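Print this release | E-mail this release

FOR IMMEDIATE RELEASE

Ballcombe Publishes Rules for Robots That Handle Your Mug

New code of practice asks household robot makers to say what they tested, how often, and what went wrong

NANDORSIDE, November – Ballcombe, the testing and standards firm, today released the Proston Code, a set of good-practice rules for anyone who wants to claim in public that a robot arm can pick things up in a kitchen. The code is 30 pages long, which the authors concede is a lot of paper to spend on cups, and a fair amount of it concerns what the word "can" is allowed to mean.

The rules cover tests run in simulation, where most household robot skills now get their first outing. A simulated mug costs nothing to drop, and Ballcombe believes this has made certain people careless with their arithmetic.

"We read a brochure last year that promised 'reliable grasping of everyday objects,'" said Gonzalo Campos, who led the drafting. "We wrote to ask which objects. The answer was a mug. We wrote again to ask which way up. That was the end of the correspondence."

Under the Proston Code, a mug has to be tested standing and on its side, and the two results have to be reported separately. An open counter and the inside of a drawer count as different places. A developer who has tested only one of them may say so, in type the same size as the rest of the claim.

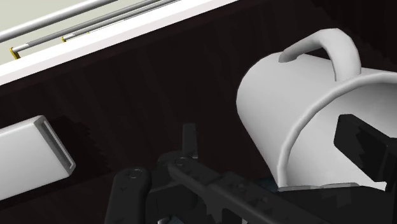

A simulated gripper at work beside a tipped mug in a drawer.

The main requirements are as follows:

Every published success rate must come with the number of attempts behind it. The minimum is 400 attempts per task in simulation, or 800 if the claim will appear in advertising.

Failed attempts may be left out only if the simulator itself crashed. "The object was in an awkward spot" is listed by name as a reason that will not be accepted.

The definition of success must be written down before testing starts and dated. Touching an object is not the same as holding it, and holding it is not the same as putting it where it was supposed to go. The code spends two pages on this point and the drafting group would like it known that the first version spent five.

Camera views used in promotional material must come from runs that were counted. If a clip has been sped up, the speed goes on the clip.

Any result from simulation must be labeled as such wherever it appears, including on slides, on trade show banners and in what the code calls "remarks made to investors."

The section that drew the most argument deals with clutter. Early drafts let developers clear the work surface before a test, and several firms who commented on the draft were strongly in favor of keeping it that way. The final text goes the other direction.

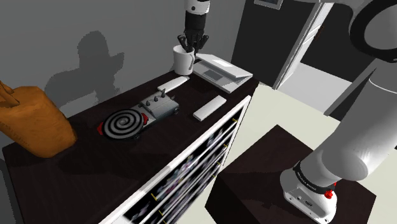

Other items must stay within reach of the arm for at least half of all attempts, and their positions must change between runs. Knocking something over on the way to the target has to be logged, even when the target is picked up perfectly. The code calls this a "qualified success." Campos says he lobbied for a ruder term and lost.

Kairys, which develops control software for robot arms, took part in the trial of the code and has agreed to publish its results in the new format. Its reports will show failures in the same table as successes, an arrangement the company described in its comments as "fair" and, one paragraph later, as "uncomfortable."

In all, 11 developers commented on the draft. Their remarks have been published alongside the code with the answers they received, some of which are short.

The Proston Code is voluntary. Ballcombe has no power to fine anyone and does not expect to be given any. Developers who follow the rules may say so in their materials after sending in their full logs for review. Those who follow most of the rules may not say "mostly compliant," a phrase that two firms had already asked about before the ink was dry.

The code is free to download from Ballcombe's website, along with a blank reporting form and a worked sample. Questions about the clutter section should be sent in writing – the phone line has been busy.

About Ballcombe

Ballcombe tests household machines and writes rules for the people who sell them. It is based in Nandorside.

Media contact: Gonzalo Campos, Ballcombe press desk

Print | E-mail | 11 shares | 0 comments

Recent releases from Ballcombe
Draft Proston Code Opens for Comment
What Counts as a Drop? Notes From the Drafting Group
Kairys Joins Trial of Household Robot Reporting Form
Robot Vacuum Noise Labels: Revised Guidance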